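Irby Robotics Lab Course
Handout 4: Showing a robot a task by remote control and by hand

Read this before the lab. Bring it with you too, because the second half has the steps for the teleoperation exercise and you will want both the steps and your notes in front of you.

Where we are

Last week we wrote a pick-and-place routine the old way: waypoints typed in, gripper commands in between, a great deal of squinting at coordinate frames. It worked for one block in one spot. Move the block the width of a thumb and the routine closed its fingers on air. I love that lab because everyone feels the problem in their own hands before we talk about the fix!

The fix for the next few weeks is learning from demonstration. We do the task ourselves, through the robot, and record what we did. A policy is then trained to produce the same kind of actions when it sees the same kind of situation. You will also meet the names imitation learning, programming by demonstration and behavior cloning. The last one is a particular method (plain supervised learning from observations to actions) and it is the one we train first.

Three ways to give a demonstration

Kinesthetic teaching. You take hold of the arm and move it through the task while it holds up its own weight. You feel contact directly, so this is wonderful for pushing, wiping and inserting. The drawback is that you are standing in the workspace with your hands on the machine, and your sleeves end up in the camera recordings. It also gets tiring, and a tired arm makes sloppy data.

Teleoperation. You stay out of the workspace and drive the arm through some device: a gamepad, a 3D mouse, a tracked hand controller, or a small leader arm that the big one copies. The cameras get a clean view of the task. What you lose is touch, unless the device pushes back at you, and ours doesn't.

Watching. You do the task with your own hands and the robot has to work out what it should do from video. Very exciting research, and very hard, as your hand is not a gripper. We come back to it at the end of the term.

The lab exercise uses teleoperation in simulation first. Everything you learn there about pacing and viewpoint carries over to the real arm, and a crash costs you nothing but a reset.

What gets recorded

At every time step the recorder writes down:

- the joint positions and the gripper opening
- the camera images
- the command you sent
- a time stamp

Please notice that the command and the measured position are stored separately. The arm always lags a little behind what you ask of it. If you train on the wrong one of the two you get a policy that is either timid or twitchy, and every year at least one group does this and spends an evening blaming the network. Check which column you are loading.

A finished recording from start pose to end pose is called an episode. The class set has 900 episodes at the moment, and I would like us to reach 1000 by the time we train. Of the ones we have, 81 are failures that were kept on purpose and labeled as such. Don't delete them. We use them in the lab on success classifiers.

Viewpoint

This is the part I most want you to think about before you sit down. In the simulator you are looking at a flat picture of a three-dimensional job, and the arm itself is the biggest thing in it. Depth is hard. Learn to read the shadows on the table, and learn to change the view before you commit to a descent. 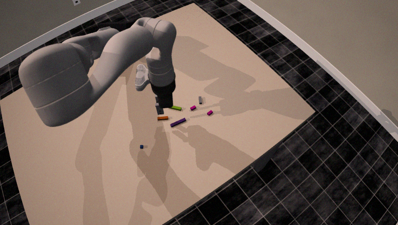
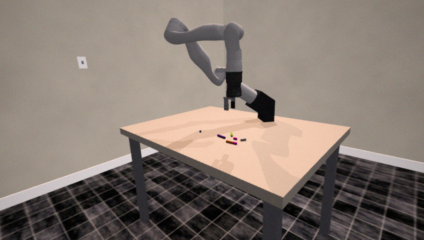
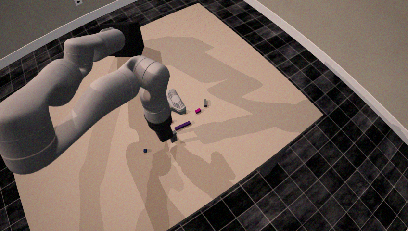
Small blocks on the simulated table, with the arm in a different position each time.

A good habit is to line up in two stages. First get the gripper over the target from whichever view shows you left and right best. Then switch views, correct the near and far error, and only then come down. Students who use a single view for the whole approach nearly always land short or long, and then they start hunting around at table height, and hunting is exactly what we don't want in the data.

Shadows deserve a paragraph of their own. As the fingers come down, they and their shadow come together, and where they meet is where you will touch. But the forearm throws a shadow too, and so does the elbow, and with more than one light these overlap. Move the gripper a tiny amount side to side and see which dark shape moves with the fingers. That one is yours. Takes a second, and it feels like a superpower once you have it.

There is a catch here, and it makes a great discussion question. The policy only gets what the recorded cameras give it. If you used an extra view that isn't being recorded, you made decisions from information the policy will never have. So you may look around freely while practicing, but during a recorded episode use only the views that are being saved. Felska, our simulator front end, grays out the others when recording is on.

What makes a good demonstration

Steady speed. Slower than you think at first, but don't stop. A pause of two seconds while you make up your mind becomes many identical frames all labeled "do nothing," and behavior cloning will happily learn to do nothing. If you need to think, think before you press record.

One plan per task. If you approach a bar across its narrow side in one episode and end-on in the next, the policy may try to average the two and do neither. Agree with your partner on the grasp before you begin. Some methods cope well with several ways of doing the same thing, and we will get to one (diffusion policies, which are terrific), but give your first model an easy life.

Varied starts. Keep the strategy the same and change the situation. Shuffle the blocks, turn them, put one off by itself. If every episode begins with the target in the same place, the policy can score beautifully without ever using the camera.

Small recoveries. When you drift off line a bit, correct it smoothly and carry on. These episodes are gold. A policy trained on perfect paths alone has never seen what being slightly wrong looks like, so its first small error leads to a bigger one, and so on until it is waving at the wall. The reading calls this compounding error, or distribution shift. Your gentle corrections are the cheapest cure we have.

Lab exercise

Work in pairs. One person drives, the other watches the recorder and keeps the log. Swap halfway.

1. Start Felska and load the Parkberg table with the small blocks. Leave the physics settings alone.
2. Drive freely for ten minutes with recording off. Bring the fingers down over a block, stop just above it, and back off. Do this until it is boring.
3. Choose a target color and a grasp. Write both in the log before the first episode.
4. Record ten episodes of picking up the target and lifting it clear of the table. Reset with the shuffle button each time.
5. Mark each episode S (success), R (success with a recovery) or F (failure). Mark it right away, while you remember.
6. Play back two of your own episodes and two of your partner's with the command and the measured position plotted together. Find the lag.
7. Upload the folder. Name it with your group number and the target color, nothing else.

If an episode runs past 700 steps the recorder closes it. That is plenty for one block, so if you keep hitting the limit, go back to step 2 for a while with no shame at all. Driving is a skill and it comes quickly.

A note on the controller

The Kuo controller moves the gripper in the table's directions, and turning your view does not turn the controls. So when you look from the opposite side, pushing left sends the gripper to your right. Everyone gets caught by this! You can switch to view-aligned control in the menu, and many people find it easier. Pick one and stay with it for the whole session.

The trigger closes the fingers in proportion to how far you squeeze. Squeeze all the way for a grasp. Half-squeezed grips look fine on screen until the lift, and then the block slides out.

Questions to bring to class

Look through your log for the R episodes. Where did the drift begin, and what did you see that told you about it? Was it visible in the saved views?

Suppose a pair records all of its episodes with the target well away from the other blocks. What would you expect from their policy when the target sits in the middle of a group? How would you test that with the fewest new episodes?

When would you choose kinesthetic teaching over teleoperation, if both were available? Think of one household job for each and be ready to argue for it.

Next handout: cleaning the data set, and training the first behavior cloning model. Groups that have not uploaded by noon the day before won't be in the training set, so leave some time for slow transfers.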